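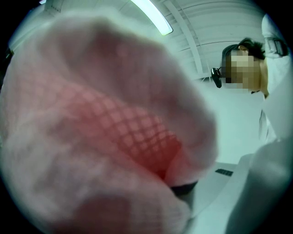

Red-pink mesh over paler pink, close up.

Grikero has made netting in Edarholm for 30 years, mostly for fruit growers. In October it took on dance costumes – a slow trade, but a steady one. The first order, from a theater in Lund, was for 400 yards. Two of the old looms had to be reset for the finer thread, and that took most of a month. The growers still come first in spring. The shop on Grulance Street sells the leftover pieces by the pound.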